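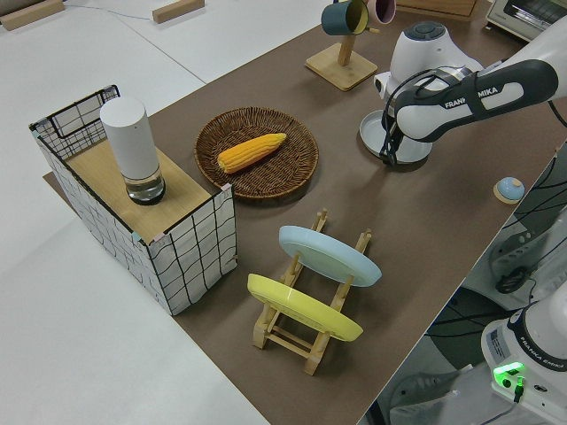 Gretell Press Office
Product Communications, Kitchen and Table

Gretell publishes layout guide for small kitchen work surfaces

MOK, 26/05/2018 – Gretell has released the Otum Layout Guide, a 40-page planning document for kitchens in which a single surface has to serve for food preparation, dish storage and a small oven. The guide is available as a free download and in print at the Gretell showroom in Mok.

It covers the placement of freestanding items only. Wall cabinets, plumbing and built-in appliances are outside its scope. All layouts are drawn for surfaces with an open front edge and assume that the user works from one side.

The first section deals with items that hold other items: dish racks, mug trees, trays and open storage boxes. Gretell recommends storing plates upright in a slatted rack when surface area is limited. A blue plate and a yellow plate standing one behind the other in a wooden rack occupy less of the table than the same plates laid side by side, and either can be lifted out without moving the other. Mugs are treated the same way. A mug tree with a square base has a small footprint, but the guide asks users to measure its full width with the mugs hanging, as the handles and bowls extend past the base.

Low trays are assigned to produce. A round woven tray will take an ear of corn laid at a slant, and can be carried to the sink or the stove in one movement. Open boxes go at the end of the surface. A panel laid across the top of a box provides a second level for tall, light objects, provided that the panel is supported at both ends.

The second section covers small ovens. The reference layout allows a depth of 480 mm in front of the oven door, measured from the door face with the door closed. This zone is to be kept clear of racks and trays while the oven is in use. Storage units with handles should be positioned so that the handle can be gripped with the oven door open.

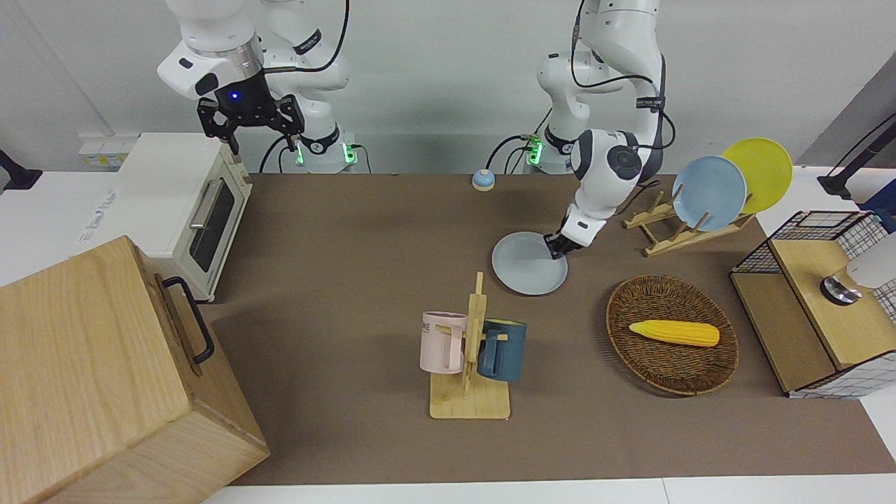
Development and testing

The layouts were developed over 18 months with Zestex, a test laboratory for household goods. Each one was assessed for reach distance, number of hand movements and the time needed to clear the surface. Layouts that required an item to be moved twice in one task were rejected. Two were withdrawn at a late stage and are being revised for the next edition.

Zestex also supplied the measuring protocol printed in the appendix. It can be completed with a tape measure and a pencil, and the results are entered on the planning grid at the back of the guide. 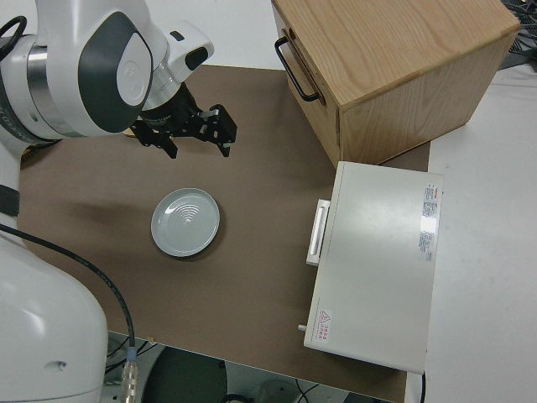 The Otum clearance rules are the part of the guide most likely to change an existing kitchen. They give minimum distances between a plate in use, the oven door and the pull of any drawer or cabinet, in that order of priority. Plate size is taken at the outer edge. For a round gray plate with a raised rim, the measurement therefore includes the rim and does not stop at the ridged circles in the center. The same principle applies to a black U-shaped handle on a wooden cabinet: the distance is taken from the outermost point of the handle. Projecting oven handles and knobs are measured in the same manner.

Availability

The Otum Layout Guide can be downloaded from the Gretell website. Printed copies are available at the Mok showroom during opening hours. A large-format planning grid for classroom use will follow in January.

About Gretell

Gretell designs and sells kitchen storage, tableware and planning materials for small homes.

Press inquiries: Gretell Press Office, Mok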